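Starkance Printed Folding Mat and Flidano Mesh Basket: worth the table space?

Posted 22 June 2024

I don't believe in laundry products. Detergent, fine, and an iron if you must. Everything past that is somebody trying to sell you a nicer way to feel about a chore, and the Starkance folding mat is squarely in that category. It's a piece of printed cloth you put on a table. You then fold clothes on it. The company would like you to think of it as a system.

I bought mine in January along with the Flidano mesh basket, which the store was pushing as a pair with the mat for 20 dollars more. I've used both for every load since, so I feel entitled to complain.

What you get

A white covering with leafy branches and little reddish-brown flowers printed on it. No fold lines, no ruler along the side, no diagram for people who never learned to do sleeves. The older Padedov mat I had before this was ugly, but it had a grid, and a grid is useful when you want six shirts to come out the same width. Starkance has decided that you'd like flowers instead.

To be fair to the flowers, they're pale and there aren't so many of them that you lose track of what's on top. My test for any folding surface is a dark pinstriped button-up, the worst thing in the closet. You lay it flat, get the body more or less square, and then the collar bunches up at the far end and has to be lifted and put down again, often more than once.

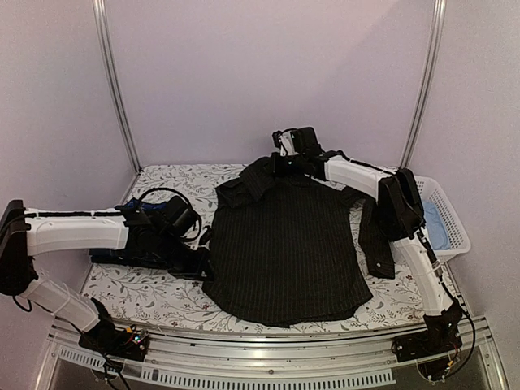 Dark cloth on a light background does make that job easier. You can see where the hem is, you can see if a sleeve has wandered, and the stripes tell you right away when the body is twisted. I'd get the same benefit from a plain white bedsheet, and I own several of those. The mat's one real advantage over a sheet is that it doesn't slide as much when you pull on a collar. It still slides. On my kitchen table, a firm tug brings the back edge forward an inch or so, and then you're smoothing the mat as well as the shirt.

Light-colored clothes are another story. A white T-shirt disappears on it.

The dress shirt problem

The card in the package says any garment can be folded in 16 seconds. Maybe a washcloth. A button-up takes me a good deal longer than that on any surface, and the mat didn't change it. The placket wants to stand up in a ridge, the buttons catch on each other, and the collar points go wherever they like. A mat can't help with any of this. What helps is buttoning the top button and every other one below it before you start, which costs nothing and isn't mentioned on the card.

I also tried the Gallardo folding board, the hinged kind, on the same shirt. The board gives you a neater rectangle and a crushed collar. I'd take the mat over the board for dress shirts and the board over the mat for T-shirts, and I wouldn't pay full price for either.

The basket

I expected to like this less than the mat, and I like it more. It's white plastic with small square holes in the sides, light enough to push out of the way with an elbow, and it takes up little enough room that it can stay on the table while you work. That matters more than I thought it would. With a big hamper on the floor you bend down every time you finish something, and the stack leans over on the way.

The open sides mean you can tell what's in there without digging. My complaint is the size. A few folded things lie in it nicely side by side, and then you're done, and a full family load needs two or three trips to the dresser. Anything bulky, like a flannel shirt or a sweatshirt, eats half the space. The plastic also has a rough seam along the bottom on mine, which snagged a knit once. I took a nail file to it and haven't had trouble since, but I shouldn't have to finish a basket myself. 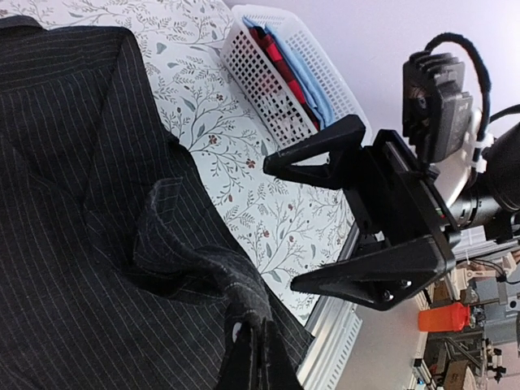

Washing and wear

The mat has been through the machine a lot by now, always on cold. The print hasn't faded that I can see. The corners have started to curl – only slightly, but a curled corner is annoying on something whose entire job is to lie flat. Ironing fixes it until the next wash. The store page shows 3284 ratings, most of them five stars, and I'd like to know how many were written in the first week.

Should you buy it?

If you fold on a dark or dirty table and don't have a spare sheet, the mat is okay. Wait for a sale. If you mostly own white clothes, skip it. If you want help getting things to a matching size, look for an old Padedov with the grid and put up with the color.

The basket I'd buy again on its own, and the store does sell it separately if you scroll down far enough.

Mat: 2 out of 5
Basket: 4 out of 5, minus a bit for the seam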